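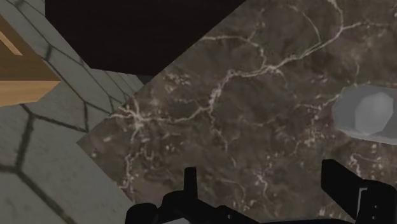
Page last changed: 15 February 2021

Stone counters and the case for sealing less often

The technical manager at McKinnon, a stone restoration firm in Usonia, has spent 18 years repairing counters, floors and vanity tops. Most of the damage, in the manager's account, comes from care products applied too often and from the wrong cleaner under the sink. We spoke by phone in December about what sealers do, how to test for one, and when to leave a surface alone.

The first point was one of terms. A stain and an etch are separate kinds of damage and call for separate repairs. "A stain is something that went into the stone. An etch is a place where acid took some of the stone away," the manager said. "I get calls every week from people who sealed their marble, spilled lemon juice, and want to know why the sealer failed. It didn't fail. It was never going to stop acid."

Marble is mostly calcite, and calcite reacts with vinegar, citrus, wine and many bathroom cleaners. The result is a dull spot, easiest to find under light at a low angle. An impregnating sealer sits below the surface in the pores and slows the entry of oil and water. It leaves the calcite at the surface exposed.

How much sealer a stone needs depends on how much liquid it takes up. The shop uses a plain water test before quoting any job. A spoonful of water is left on a clean, dry area and checked for darkening. "If it goes dark in 4 minutes, seal it. If there is no change at 29 minutes, I wipe it up and tell the customer to keep their money," the manager said. The test should be repeated in several places – near the sink, at the back of the counter and along any seam – as absorption can vary within one slab. Veins often behave differently from the ground around them.

Polish matters as well. A high polish closes the surface and reduces uptake, while a honed finish of the same stone will usually darken sooner. Excess sealer on a polished top has nowhere to go. It dries as a haze, and many owners respond with a further coat. The shop removes this residue with the solvent named on the sealer label and a white pad. On one vanity it took 3 passes.

On products, the manager was reluctant to make recommendations. The shop stocks Sekix, a solvent-based impregnator, and Nonura, a water-based one. "Sekix goes deeper in dense stone. Nonura smells less, and I use it in occupied houses. On a kitchen counter I doubt the owner could tell them apart after a year." Both are wiped off before they dry.

Daily care is limited to warm water, a pH-neutral soap and a dry cloth. Powdered cleansers scratch. Oil stains are drawn out with a poultice of absorbent powder and solvent, covered with plastic and left overnight, then uncovered until dry.

Light etching can be worked out by hand with polishing powder, provided the area is small. Deeper marks need diamond abrasives, and the whole top may have to be refinished to keep the reflection even. "Try the powder at the back, behind the toaster," the manager said. "If you can see where you stopped, call somebody."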